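News > Press Releases > Water and Drainage

Flundthorpe Drainage District Completes Rebuild of Kokon Sluice and Outfall Channel

FLUNDTHORPE, 2026-04-07 – The Flundthorpe Drainage District has completed the reconstruction of the Kokon Sluice, the main outlet for field drainage on the eastern side of the district. The structure was placed in regular service this morning following acceptance tests of the gates, hoists and level controls.

The sluice serves 1,475 acres of cropland and pasture, most of it in onions, sugar beets, feed corn and hay. Water from the field ditches collects in the Kokon main drain and leaves by gravity through the sluice when the level in the river is lower than the level in the drain. When the river is higher, the gates close and water is held in the drain until it can be released.

The previous structure had two timber gates raised by hand winches. Leakage past the seals allowed river water to enter the drain during long periods of high flow, and the east gate could not be lifted fully after its guide rail shifted. Inspection of the concrete floor found a void under the downstream apron. The district board approved full replacement in place of further repair.

Scope of Work

The contract was carried out by Bošković Civil Works under a single award covering demolition, foundations, gates and channel work. The completed project includes:

- Removal of the timber gates, winch frames and downstream apron
- A new reinforced concrete sluice with two openings, founded on driven steel sheet piling
- Two stainless steel vertical lift gates with replaceable rubber seals
- Electric hoists on both gates, with hand cranks for use during power loss
- Reshaping of 1,808 feet of the Kokon main drain upstream of the structure
- Rock protection on both banks of the outfall channel
- A farm crossing over the sluice, rated for loaded grain trucks

Temporary drainage was maintained throughout construction by a bypass pipe and two diesel pumps. The bypass has been capped and will remain in the ground as an emergency connection for portable pumps.

Gate Operation

Gate position is set by a controller that compares water levels on the two sides of the structure. The gates open when the drain stands at least four inches above the river and close when the difference falls below two inches. The gap between the two settings prevents repeated starts of the hoist motors. Operators can override the controller from the panel at the sluice or from the district office.

The controller and level sensors were supplied by Petix. Readings are logged every 30 minutes under normal conditions and every five minutes when either gate is moving. Landowners on the Kokon drain may request the level record from the district office at no charge.

From April through September, the gates will also be used to hold a minimum level in the main drain for irrigation. The summer level has been set one foot below the lowest field tile outlet. Growers with outlets that have been lowered or extended must report the new elevation to the district before June so that the setting can be checked.

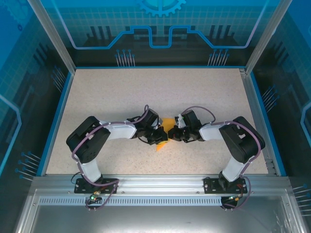
Two robot arms meeting over a piece of yellow-orange flexible material.

Maintenance and Access

The district will take over routine maintenance of the gates and hoists. Bošković Civil Works remains responsible for defects in the concrete, piling and bank protection for two years from acceptance. Seals will be inspected each fall before the high water season, and both gates will be run through full travel once a month.

The farm crossing is open to vehicles. The temporary haul road along the west bank is closed and will be graded and seeded. Landowners are asked to keep livestock off the reshaped banks until grass is established. Fencing removed during construction will be replaced by the contractor on the original line.

Drainage Charges

The work was paid for from the district's capital reserve and a 15-year loan. Repayment will be included in the annual drainage charge for parcels on the Kokon drain, beginning with the next billing cycle. Charges are calculated by acreage. Parcels draining to other outlets are not affected.

Design drawings, the gate operating schedule and a map of the service area are available for review at the Flundthorpe Drainage District office during business hours. Requests for a correction to recorded acreage must be made in writing and should include the parcel number.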